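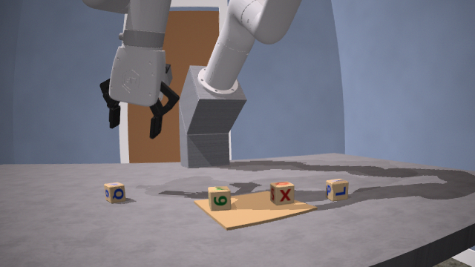

Render: my own, from the Barasa simulator. Reuse it if you like, a link back is nice.

I said in April I would stop believing simulators, and then I spent most of a month inside one. So take what follows with that in mind.

The plan for the shared workshop is still two arms on one table, sorting alphabet blocks. One arm picks, the other holds or gets out of the way. The group wanted to buy the second arm right away. I wanted to see it work in Barasa first, mostly to prove that it wouldn't, and I was outvoted on everything except the order of the steps.

The task is dumb on purpose. Blocks start anywhere on the gray table, and the ones I name should end up on the tan board. The simulator says we succeed 100 percent of the time if I tell it where the blocks are. I don't trust a number like that. Of course it works when you hand it the answers.

So I took the answers away and made it look. Out of 2279 runs it got 1538 right, and I trust that a lot more, although I still wouldn't bet my rent on it. A good share of the misses came down to the block with the 6 on it. Turn it over and it's a 9. Driklow, the reader we bolted on to recognize the characters, picks one and reports it with total confidence either way. The people on the Driklow forum told me to underline the 6. Fine, but then I'm fixing the blocks to suit the software, and the pitch was that the software would cope.

Shadows are my other complaint. The second arm and its big gray pedestal throw a dark, branching shape right across the table behind the blocks. In the render it has one tidy light to deal with. The workshop has two tube lights, a window, and a door that people leave open. I moved the simulated light a little and lost a chunk of my good runs, so I don't expect much from a real afternoon.

The Trisport gripper model bothers me too. Its fingers close on a cube in the simulator as if both were perfect. Our real one has a sticky left finger and always has.

I'm told Drulmont has better contact physics. I was told that about Barasa as well. I'll try it on the same blocks with the same light before I agree to spend anybody's money, and I'm keeping the 6 in.

Contact | © Second Bench Notes | Back to top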